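## 3. Construcción de las pinzas de mano

El diseño de partida, que en el taller llamamos Groltix por razones que ya no recuerda ni quien lo bautizó, cabía en una hoja. La hoja prometía dos pinzas de mano idénticas, accionadas por los dedos del operador, con un mecanismo de articulación que mantuviera paralelas las dos placas de contacto. Todo lo que sigue documenta la distancia entre la hoja y el objeto. La incluimos con cierto detalle porque los trabajos que consultamos antes de empezar solían despachar esta fase con la frase «el dispositivo se ensambló según el plano», y quisiéramos evitar a otros los fines de semana que esa frase oculta.

El montaje se hizo íntegramente en Drenness, un taller compartido donde el derecho a usar la mesa grande se adquiere por llegar antes y se pierde al ir a por café. No disponíamos de fresadora, ni de sala climatizada, ni de un armario con llave. Disponíamos de un taladro de columna con opiniones propias sobre la vertical y de una colección de tornillos heredada, clasificada por un criterio que suponemos afectivo.

### 3.1. Cuerpo y articulación

El cuerpo de cada pinza es negro y sostiene dos brazos en ángulo; las piezas de articulación son de un azul turquesa que figura en el plano como «color indiferente». Resultó ser la decisión de diseño menos discutida y la más útil: en una mesa clara se distingue de inmediato qué parte se mueve y cuál no, y cuando alguien pregunta por «la azul» todo el mundo mira al mismo sitio.

La primera versión de la articulación tenía un defecto que describiremos con pudor. Los agujeros de los ejes se habían dibujado con el diámetro nominal del eje, lo que garantizaba un ajuste perfecto en pantalla y la necesidad de un martillo fuera de ella. Rodica Radu repasó los agujeros a mano, con un escariador prestado, y midió el juego de cada eje después de cada pasada. El procedimiento es lento y no escala, pero tampoco pensábamos escalar nada.

La segunda versión corrigió los agujeros y desplazó el eje trasero hacia el cuerpo. Con ello el cierre ganó recorrido y perdió un ruido que Relu Vasiliu había defendido durante semanas como «señal acústica de fin de carrera». Conservamos una articulación de la primera versión en un cajón, por si el argumento resurge.

### 3.2. Dedos y almohadillas

Los dedos son placas planas de color negro, de perfil rectangular, con la cara de contacto cubierta por una almohadilla oscura. Elegimos placas por un motivo poco noble: se cortan rápido y se sustituyen sin desmontar el resto. Cada dedo lleva un agujero para tornillo cerca de la esquina superior, previsto para fijar puntas intercambiables que a día de hoy siguen siendo una intención.

La almohadilla nos ocupó más tiempo que el mecanismo. El material liso que probamos primero sujetaba bien las piezas de canto recto y dejaba girar con elegancia todo lo demás. El definitivo tiene una superficie irregular, algo pelosa, y se comporta de manera menos vistosa y más predecible. A cambio se desgasta: en el borde superior el material se aclara y pierde espesor antes que en el centro, porque es ahí donde los dedos rozan la mesa cuando el operador recoge algo bajo.

Para acotar ese desgaste sometimos un par de dedos a 3.000 cierres sobre un taco de madera, repartidos en cinco sesiones. Cada 100 cierres se limpiaba la superficie con una brocha y se anotaba cualquier cambio. El cuaderno de esa prueba, a cargo de Tùng Tôn, es el documento más sobrio del proyecto y contiene 19 anotaciones, de las cuales una se refiere al estado de la almohadilla de forma cuantificable. Las demás registran impresiones («suena cansada») que hemos preferido no incluir en el análisis.

La conclusión práctica fue cambiar el adhesivo y dejar la almohadilla un poco más corta que la placa. No hemos medido cuánto alarga esto su vida. Hemos medido, en cambio, que despegarla cuesta ahora mucho más, y la medida es el estado de las uñas de quien firma esta sección.

### 3.3. Placa superior

Sobre el cuerpo se atornilla una placa de montaje plana y blanca. El patrón de tornillos merece una aclaración, ya que un revisor de una versión anterior lo calificó de «estocástico». La placa se taladró tres veces, en tres momentos distintos del proyecto, para tres soportes que no compartían ni un solo agujero. Los tornillos negros que quedan a la vista son la suma de esas tres etapas y, como registro histórico, superan a nuestro control de versiones.

Consideramos la posibilidad de fabricar una placa nueva con los agujeros estrictamente necesarios. Lindiwe Ngubane llegó a dibujarla. El dibujo es muy hermoso y está colgado en la pared, donde cumple una función que la placa real nunca ha podido cumplir.

El peso de la placa adelanta el centro de gravedad de la pinza y obliga a sujetarla más arriba de lo previsto. En las primeras pruebas los operadores corregían esta tendencia con la muñeca y se quejaban al cabo de una hora. Después del desplazamiento del eje trasero se quejan al cabo de dos, resultado que consignamos como mejora.

### 3.4. Mesa de trabajo

Las comprobaciones con las dos pinzas se hacen sobre una mesa amplia cubierta de blanco, con una cuadrícula gris tenue y un listón de madera clara en el borde. La cuadrícula sirve de referencia para colocar objetos, siempre que no se exija más precisión que la de una persona que entorna los ojos. Con el uso la superficie ha acumulado rozaduras y marcas pequeñas; en nuestros apuntes algunas tienen ya nombre propio y se emplean como puntos de origen con más frecuencia que la propia cuadrícula.

La Figura 3 muestra las dos pinzas en esta mesa. En la más próxima se aprecia el borde gastado del dedo izquierdo, del que se hablaba en la sección 3.2; en la otra, sostenida a mano, se ve la placa blanca con su distribución de tornillos.

**Figura 3.** Pinzas de mano sobre la mesa de trabajo. En primer término, los dedos con almohadilla y parte de la articulación turquesa; arriba a la izquierda, la segunda pinza con la placa de montaje. A la derecha, poste de acero inoxidable sobre base redonda.

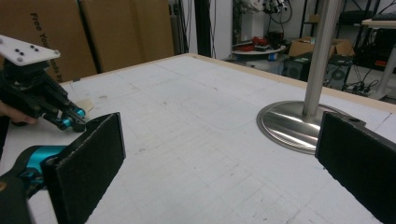

### 3.5. Ajuste conjunto y problemas abiertos

Dos pinzas construidas a partir del mismo plano, por las mismas personas y en la misma mesa no son la misma pinza. La segunda cierra con menos esfuerzo y su dedo derecho llega antes al centro. Iara Urrutia propuso igualarlas limando la buena, solución rechazada por votación ajustada. Finalmente se intercalaron arandelas en la articulación de la primera hasta que un operador con los ojos cerrados dejó de acertar cuál tenía en la mano. Reconocemos que el criterio es débil. También es barato, y se puede repetir en cualquier taller que cuente con un operador y con párpados.

El ajuste se dio por terminado el 14 de agosto. Desde entonces hemos tenido que reapretar los tornillos de la placa superior en ambas unidades, tarea que ahora precede a cada sesión de uso. Un fijador de roscas resolvería el asunto de manera permanente, y es justamente lo permanente lo que nos hace dudar, vista la trayectoria de la placa.

Quedan tres cuestiones sin resolver. La primera es la holgura lateral de los dedos, que aumenta con la pinza muy abierta y que no hemos conseguido separar del juego de los ejes. La segunda es el recambio de almohadillas: el corte se hace a cuchilla sobre plantilla, y las dos plantillas existentes difieren entre sí. La tercera es la compatibilidad con Mangundap, el soporte que utiliza el otro grupo del taller y cuyo patrón de fijación exigiría una cuarta ronda de taladro. Tenemos ya localizado el espacio libre en la placa. Es pequeño y está cerca del borde.

Los planos de la segunda versión, con los diámetros corregidos, se recogen en el Apéndice B. Los de la primera se conservan en el mismo archivo, tachados, y se ruega no imprimirlos.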